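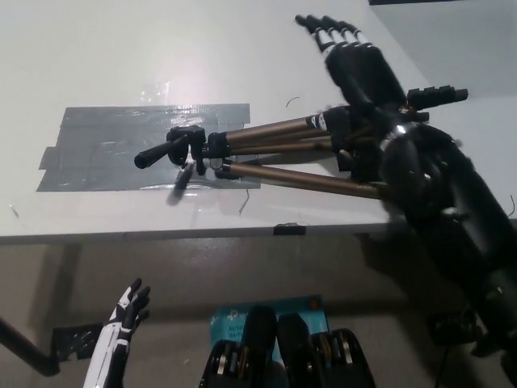
Imad Khalaf wrote in to say that a tripod should go away with its legs fully out once a month, "to rest the springs." I've had tripods for years and never found a spring in a leg. Fold it, lock it, put it on a shelf. Most of the tripod care advice going around is there to sell you something.

Take the sprays. I bought the Drasine leg spray and a can of Joltov, and a cloth with a drop of dish soap did the same job in 2 minutes. Wipe the tubes, let them dry, then close them. Sand is the one thing I'd worry about, and no spray fixes sand.

Flip locks: snug is enough. If you need both hands and a grunt, back the screw off a little. 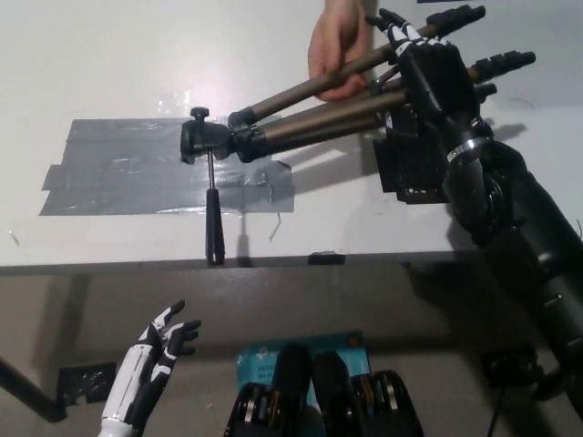

Folded tripod, pan handle hanging down from the head.

The handle is what catches on everything in a closet. Turn it in along the legs if yours will go that way, or unscrew it and keep it in a sock. Plirow wants over 10 dollars for a "handle sleeve." It's a sock.

As for duct tape on a work table, people swear it saves the top. Maybe. It leaves glue if you forget it all summer, and I doubt the table was worth saving. Pull it slowly, from a corner, and try cooking oil on what stays behind before you pay for remover. 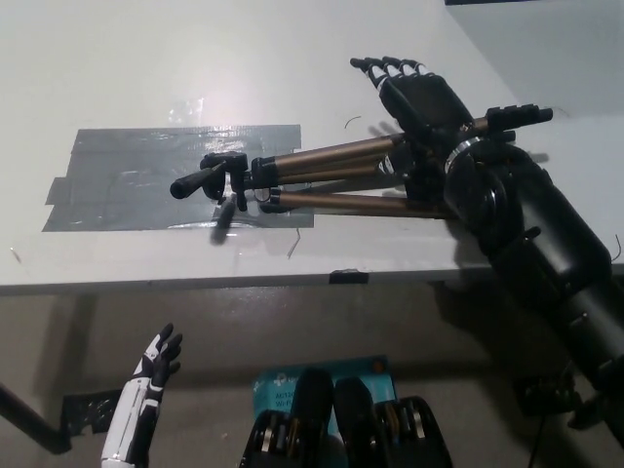
Legs together, head resting over the duct tape.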